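The Long Life of a Short-Term Tape

Walk into any paint store in November, when people are trying to get a dining room done before the holidays, and the tape rack will be half empty. Masking tape is bought in a hurry and used in a hurry, and most of the complaints about it come from the second part.

The paint counter at Valdebenito, a hardware store with 60 feet of shelving given over to decorating supplies, sold 3,055 rolls last year. Staff there say the return desk hears the same two stories. The paint bled under the edge, or the tape took the old paint with it when it came off.

Both have plain causes. Bleeding usually means the tape was laid down and never pressed. The adhesive on painter's tape is weak by design, and it needs a firm pass with a putty knife or the side of a thumb to seal. Dust does the rest. A baseboard that looks clean will often leave a gray line on a damp rag, and tape stuck to that gray line is stuck to nothing much.

Lifting is more often a matter of time. A wall painted last week is dry to the touch and still soft underneath. Many low-tack tapes carry a stated number of days on the label, and direct sun shortens it. Tape left on a south window through a hot spell can bake onto the glass and come away in shreds. A hair dryer on low helps. So does patience, pulling back slowly at an angle.

There is an argument about when to pull. Some painters wait until the last coat is fully dry and score the edge with a blade. Others pull while the paint is still wet. Wet pulling gives a softer line and fewer tears, but it makes a mess of the floor if you aren't ready with a trash bag.

A lot of tape never meets paint at all. It labels freezer tubs and moving boxes. It holds a drill bit's depth mark. At Wasari, a rental hall that hosts community theater, the stage crew goes through it by the case, marking where chairs and tables go between scenes. A cross is the usual mark for a spot that has to be found again.

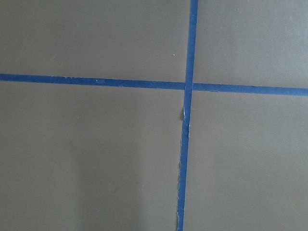 Two strips of blue painter's tape make a cross.

For that kind of work the blue tape has limits. It scuffs under shoes, and it curls at the ends after a few days. The crew at Wasari replaces floor marks every 9 days during a run and switches to cloth tape for anything near the entrances.

Storage matters more than most people think. A roll left on its side on a garage floor picks up grit along the edge, and that grit ends up in the paint line. Keep it in a zip bag.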